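About Jellgate

Jellgate is a window and exterior door company. We measure, order, install and service replacement windows for houses and small apartment buildings. We do not build the windows ourselves. We buy from three manufacturers whose products we have been putting in for years, and we tell you which one we think suits the house.

How we started

The company began as a two-person repair business run by Dorota Kaczmarczyk and Dong-hyun Min. Most of the early work was sash cords, broken panes and rotten sills. After a while a lot of the calls were from people whose new windows leaked, and the cause was usually the same: missing flashing, or foam packed into a gap that should have been shimmed. Dorota and Dong-hyun started taking on full replacements so they could do that part themselves.

The first full house was on Sisley Street. We still service those windows.

Our showroom

The showroom is at the front of our building on Staseck Road. There are full-size windows set into wall sections, and you can open, close and tilt all of them. One wall section is left unfinished on one side so you can see the flashing, the shims and the sealant. There is a kitchen table at the back where we go over drawings and quotes. Parking is behind the building, and the rear door is the one without steps.
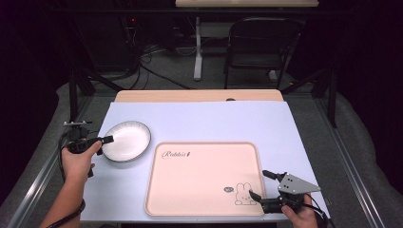 Plate and tray on the table

You don't need an appointment to look at the displays. If you want a written quote, call first so that one of the estimators is in. Bring rough measurements and a few photos of the windows from inside and outside. Rough is fine, because we measure everything again before we order.

Who does what

Dorota runs the office and signs off on every order before it goes to the manufacturer. Dong-hyun is in charge of the crews. Yến Mai and Đạt Đoàn do the estimates and the final measuring, and the person who measures your house is your contact until the job is closed. Diệp Ông handles service calls, warranty claims and parts for older windows.

We have five installers, all on our payroll. We don't use subcontractors for window work. If a job needs an electrician or a mason we will say so in the quote, and you can hire your own or ask us for a name.

How a job goes

After the first visit you get a quote that lists each opening separately, with the window, labor, trim and disposal on their own lines. The quote is good for 30 days. When you sign, we come back for the final measurements and then place the order. You pay a deposit at that point and the balance when the work is finished and you have walked through it with the crew lead.

On installation day the crew lays down floor coverings, takes out one window at a time and closes each opening before starting the next. Please move furniture and take down blinds beforehand. Old windows go away on our truck the same day. In houses built before 1978 we follow lead-safe work practices, and that adds time to the job. The quote will show it.

What we don't do

We don't do roofing, siding or storefront glass. We don't sell door to door and we don't have a one-day price. Skylights we will repair in some cases but not install.

Service after the job

Our labor warranty is five years. The manufacturer's warranty on the glass and frame is separate, and you get a copy of it with your final invoice. If something sticks, leaks or fogs, call the office and ask for service. You don't have to work out whose warranty it falls under. We also keep over 200 balances, latches and cranks in stock for windows that are no longer made. 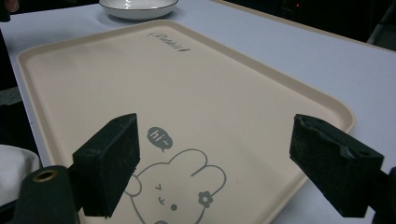 Yến Mai says the question she hears most on a first visit is whether all the windows have to be done at once, and her answer is no. "Do the worst side of the house first," she tells people. "I'll write down the sizes and the color code so the next batch matches."

Find us

Jellgate
1085 Staseck Road

The showroom is closed for the first week of August every year. Service messages left that week are checked daily.

Page last updated Jul 11, 2025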